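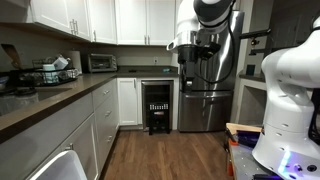
How much counter does a kitchen need beside the refrigerator? Enough to set down two full grocery bags, on the side the door handle is on, before anything has to be moved out of the way. In the course we use 15 inches as the smallest stretch that does this job.

Unit 4: Landing Space, Counters and Floor Storage
Household Spaces, Clalham evening program
Notes by Glenys Kereama, with corrections from Pascal Coste

Last updated: June

These notes cover the second half of the unit. Bring your own floor plan to the session, drawn to scale if you can manage it. A pencil sketch with measurements written on it will do. Class starts at 6:30 p.m. and the measuring exercise takes up most of the first hour.

4.1 Landing space

Landing space is open counter next to an appliance, used for putting down whatever is going in or coming out. Every appliance with a door needs some. The refrigerator and the oven need the most, and a toaster oven needs more than people usually leave it, as the tray comes out hot and has to go somewhere at once.

A toaster oven in a corner is a common arrangement. The corner is deep and hard to use for chopping, so it suits an appliance that stays put. Check three things before you settle on it:

Can the door drop all the way open without hitting anything on the counter?
Is there a clear spot within one arm's reach for a hot tray?
What is standing next to it?

The third question comes up every year. Paper towels tend to end up beside the toaster oven, on an upright holder, and they are kept there out of habit. Read the clearance in the appliance manual and keep paper, cloth and plastic bags outside it. If the roll has to stay in that corner, move it to the sink side or put a holder on the inside of a cabinet door.

4.2 The dish rack

A dish rack is counted as a fixture in this course, even though it can be lifted off the counter in two seconds. In most homes it never is. Draw it on your plan.

Wire racks drain well and take up a lot of counter. A full rack also spreads past its own footprint, with pan handles and ladles sticking out over the edge. When you measure, measure the rack loaded. In the Turnalberg survey we used for this unit, the class measured racks in 37 kitchens, and in 12 of them the loaded rack took over the only clear prep space in the room. Those households did their chopping on the table.

Régis Rey's rule, which we have kept from the first version of the course: put away the morning's dishes before you start the evening meal. A smaller rack helps too, though students who buy one often report that they just stack it higher.

4.3 Under-counter coolers

More plans now come in with a beverage cooler under the counter, often close to the main refrigerator. From a storage point of view it is a good idea. Drinks are bulky, they get taken out many times a day, and moving them frees a full shelf in the refrigerator.

Points to check on the plan:

Door swing. Draw the arc for the cooler and the arc for the refrigerator. They may cross as long as you don't expect to open both at once.
Freezer drawer. A bottom freezer drawer pulls straight out into the room and needs clear floor in front of it. Measure it fully open, then add space for the person standing there.
Ventilation. Built-in models breathe through the front. Freestanding models often breathe at the back and sides and should not be boxed in. Look this up before you cut a cabinet.
Floor in front. Crates, stands, recycling boxes and step stools collect in front of low doors. Anything standing there has to be moved each time the door is used, so people stop using the door.

On that last point, Maxence Gilbert kept a tally in his own kitchen for the Felleck exercise. With a box on the floor in front of a low cabinet, the cabinet was opened four times in the whole period. With the box moved to the other wall it was opened 83 times. It was one kitchen and one family, so treat it as a story about one kitchen, but try the same thing at home.

4.4 Upper cabinets

Most of what goes wrong in upper cabinets is a matter of height. Plates and glasses belong on the lowest shelf, nearest the rack or dishwasher, and the top shelf is for things used a few times a year. Nothing heavy goes above eye level. That includes cast iron, stand mixer bowls and large bags of flour.

White doors show fingerprints around the handles and grease near the stove. Wipe them with a damp cloth and a drop of dish soap, then dry them. Skip scouring pads on painted doors.

4.5 Dark counters

Dark counters hide stains and show crumbs, flour, dust and water marks. They also hide small dark objects. A phone, a tablet or a black trivet laid flat on a dark counter is easy to set a pan on. Keep flat items off the counter where you cook, or give them one fixed place.

Outlets above the back counter deserve a line on the plan. Mark each one and write down what is plugged into it. Cords should not cross the sink or the front of a burner, and heating appliances should go straight into the wall with no extension cord.

4.6 Wood floors in kitchens

Plank floors are comfortable to stand on and they dislike standing water. Wipe up spills when they happen. Put felt pads or a mat under anything that gets dragged, crates and stools included. Lift a refrigerator mat once a season and look underneath it - slow leaks are found this way more often than any other.

Exercise for next session

1. Measure every open stretch of counter in your kitchen, in inches, with the rack loaded.
2. Write down each item that lives on the counter and the last time you used it.
3. Draw all door and drawer swings, including the freezer.
4. Mark every item that stands on the floor.
5. Choose one item from step 2 or step 4, move it somewhere else for a week, and note what changes.

For comparison, the practice plan from Caruso has 372 inches of wall and very little of it ends up as usable counter. Obaidul Fakir will go over that plan at the start of class. Bring a tape measure. The ones in the supply closet only go to ten feet.

This site uses cookies to remember your settings. By continuing to browse you agree to our use of cookies. Accept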